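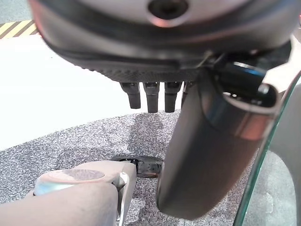
Figure 4. View from the wrist camera with the hand above the carpet. The palm housing and grip pad fill the upper part of the picture, and the fingertips point down toward a small glossy black object.

4.2 Teaching the planner to ignore its own hand

We come now to the part of the work that took us the longest, and we hope the reader will forgive us for telling it at some length. The wrist camera is a wonderful thing to have. It sees the last few inches of a reach, which no overhead camera can do well, and it goes wherever the hand goes. The price is that a large share of every picture is taken up by the hand itself, as Figure 4 shows very plainly. The housing hangs across the top, the fingertips come down from the pad, and a dark metal cylinder covers much of the right side and hides most of one fingertip. What is left over for the floor is an odd-shaped window, and that window changes whenever the fingers move.

Our first version of Horar, the perception module, used a fixed mask. Dewanti Tjoa drew it by hand over an open-hand picture, and for the housing it worked very nicely, as the housing keeps its place in the camera view. For the fingers it did poorly. As soon as they curled, the mask covered floor that was in plain sight and left bare the parts of the fingers that had moved, and the planner, Wadley, would treat those bare parts as obstacles. The arm would then back away from its own fingertips, sometimes over and over, until the reach timed out.

The present version draws the mask fresh for each picture. We take the joint readings, pose a simple mesh of the hand, and project it through the camera model. Everything inside the outline, plus a margin of 6 pixels, is marked as unknown. We want to stress that word, as we got it wrong for quite a while – a masked pixel was at first passed on as free space, and Wadley was only too happy to plan straight through whatever lay behind the thumb. Marking it as unknown makes the planner a little slower and a good deal more careful, and it will now ask for a small turn of the wrist when the target is mostly covered.

Glossy surfaces gave us a second round of trouble. In Figure 4 the fingertips and the object below them are both black and both shiny, and a color-based segmenter is easily led to join the two. Jirayu Kaewsai suggested that we let the projected mask have the final say near the fingertips, and use the learned segmenter only outside it. We were doubtful, but he was right, and we have kept the rule ever since. The speckled carpet was kinder to us than we had feared, and its fine pattern gives the feature tracker plenty to hold on to. The broad white surface beyond it offers very little texture, so we lower the weight of any motion estimate that comes mainly from that area.

The segmenter was trained on 2000 wrist pictures, all labeled by the same two people so that the edges would be drawn in the same spirit. We set 54 of them aside as a check on the mask alone, choosing views in which the fingers were well curled. Clear guards and their bright edges are still handled by a hand-tuned rule, and we would dearly like to replace it with something better. Section 4.3 describes how Wadley picks the wrist turn when it needs a second look.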